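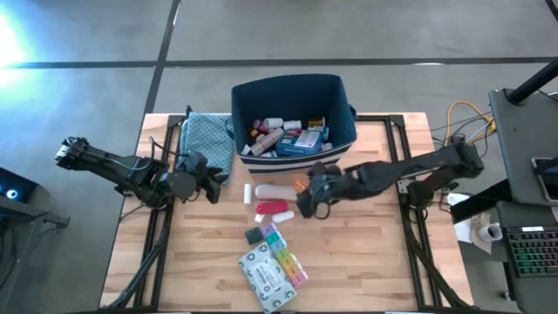 Who runs Otstead Wallpapers?

Two people, Eun-ji Seo and Baltasar Urrutia, with help from a part-time tagger in the busy months.

Otstead started as a folder of desktop backgrounds that Eun-ji shared with colleagues at Darnik, a small print shop. The site now holds 2111 wallpapers in 41 categories, all free for personal use. Flowers and coastlines get the most downloads.
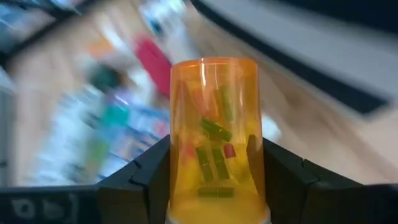

Reading time: 1 min

Every file is checked by one of us before it goes up. We look for watermarks, bad scaling and banding in skies - the last is the most common reason we turn something down. Most submissions get an answer within seven days. New uploads appear at 17:00.
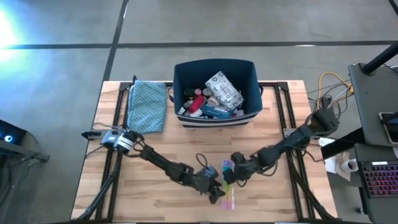

Plain backgrounds are our newest category, added in April after a lot of requests. They suit people who keep many icons on screen. Baltasar picks the colours from ordinary things, and the navy blue of the fabric bin against the grey floor is the sort of pairing he likes. Each one comes in 4:3 and widescreen.

To send us a picture or ask for one to be removed, use the contact form. Please include the page address of the wallpaper.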